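Progress Report: Two-Arm Bag Handling Cell

Category: Project Updates / Automation
6 min read
Print this page | E-mail this page

Ustadbridge workshop, reporting to the Estrella small grants program
6 Apr 2018

We have had a very good quarter, and I am glad to be writing this one. When we sent our last report the two arms could each do a job alone but got in each other's way as soon as we asked them to share a table. They now work over the same round table every working day, and the cell has logged over 2,000 handling cycles on clear plastic bags and sheet. Most of the grant money this period went into setup and upkeep, so most of this report does too.

Setup

The biggest change was moving the table. We had it too close to the left arm, which meant that arm was folded up on itself whenever it reached for the middle. After the move we measured both bases again and redid the calibration between them from scratch. It took three full days, one more than planned, and the arms now agree on where the center of the table is to a degree that made us cheer out loud the first time we saw the numbers.

The cameras ride on brackets above the wrists, and they were our worst source of drift. A bracket only has to shift a hair for the grip point to wander off the edge of a bag. We took every bracket off, cleaned the faces, put thread locker on the screws and marked the heads with a paint pen. There is now a check at the start of each day: both arms go to a fixed pose, the camera positions get compared with the saved ones, and if anything has moved the cell won't start.

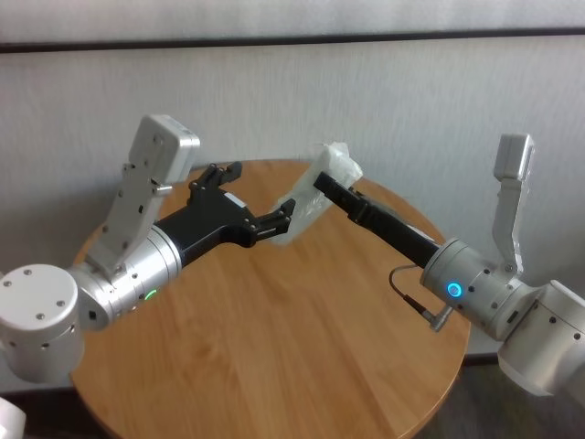 Clear plastic remains the hardest material we handle, and the one we like best. The depth readings on it are poor, so the Jidik software leans on the wrinkles and the bright lines along the folds. We lowered the closing force on both sides in steps until the film stopped tearing, then came back up a little. A two-sided hold now succeeds 85 percent of the time, and the misses are nearly all sheets that lie completely flat.

The grippers

The two arms do not carry the same gripper, which was a choice we made in the proposal and still stand by. It does mean two sets of spares and two service sheets. The linkage type from Betum had developed some play in the finger joints, enough that the pads no longer met squarely. We stripped it, replaced the worn pins, and put it back together with new washers. The first attempt went together with one link reversed (easily done, and we have since scribed a line on each part). After the second it closed square and has stayed that way.

We have settled on this routine for the linkages:

Every 500 cycles, wipe down the finger pads and look for film residue.
At the same stop, check the mounting plate screws with the torque driver.
Once a month, take the fingers through full travel by hand with the power off and feel for grit.
Log everything in the binder, including the checks where nothing was wrong.

Residue on the pads deserves a note of its own. Plastic film leaves a faint slick coat behind, and a slick pad drops thin material long before it looks dirty. Alcohol wipes fix it in a minute. Before we understood this we spent most of a week tuning the force settings to cure what was only a cleaning problem!

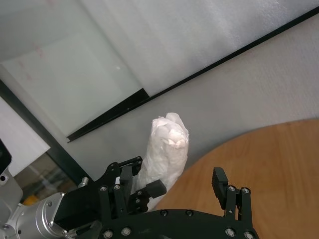
Gripper with its fingers open, beside a wrapped piece standing at the table.

Cables

Cable routing is the one item behind schedule. The loops at the wrists need enough slack for the full turn, and with that slack they can catch on the brackets. We have tried two clip designs and are printing a third. Until it is fitted we limit wrist rotation in software, which costs us some reach on the far side of the table but has not held up any of the planned tests.

Next period

By June we want the new clips on both arms and a full run of wrapped objects to go with the loose sheet. We would also like to move a small amount, left over from the calibration line, into spare pins and pads. No change to the total is requested. The service sheets will be ready to share with the next report, and we would be delighted to show the cell running to anyone from the program who can make the trip.

Filed under: grant reports, maintenance, two-arm cell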